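Brevon Home Help > Furniture & Surfaces

White board on top of a wood desk, will it mark the finish??

Posted by Simone Tavares, 15 Mar 2022

Bought a desk from Truswood in December, pale wood, oil finish I think. I do crafts on it so I want to lay a big white board over the top and just leave it there. My sister says the wood underneath will go a diffrent color. True? Also it slides. Desk was $297 so I don't want to wreck it. Can't drill or screw anything.

3 replies

batista_woodshop

Your sister is right. Pale wood darkens or yellows with light, covered part doesn't. Take the board off when you're done for the day, or at least shift it around. Fresh oil finish needs air too — give it a few weeks before you cover it.

For the sliding, no rubber feet. Some rubber leaves marks in oil finishes that won't wipe off. What I'd do:

1. Wipe both sides, crumbs and grit scratch worse than anything.

2. Thin cotton or felt layer between. Old sheet is fine, no wrinkles.

3. Lay the board down, leave a strip of desk showing at the back so you can get your fingers under it. Small stuff goes in a square cup on the board, mine never leaves the table now.

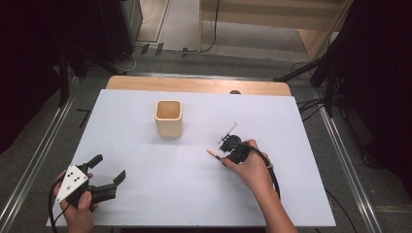 4. Lift it once a week and check for damp. Spilled water gets under there and sits.

kulent44

just get a cutting mat. 8 bucks

Simone Tavares

Thanks batista! Felt ordered. Kulent I have a mat, its too small, I need the whole desk. Already see a faint line where my lamp sat so yeah, she was right. Will that even out if I leave it uncoverd?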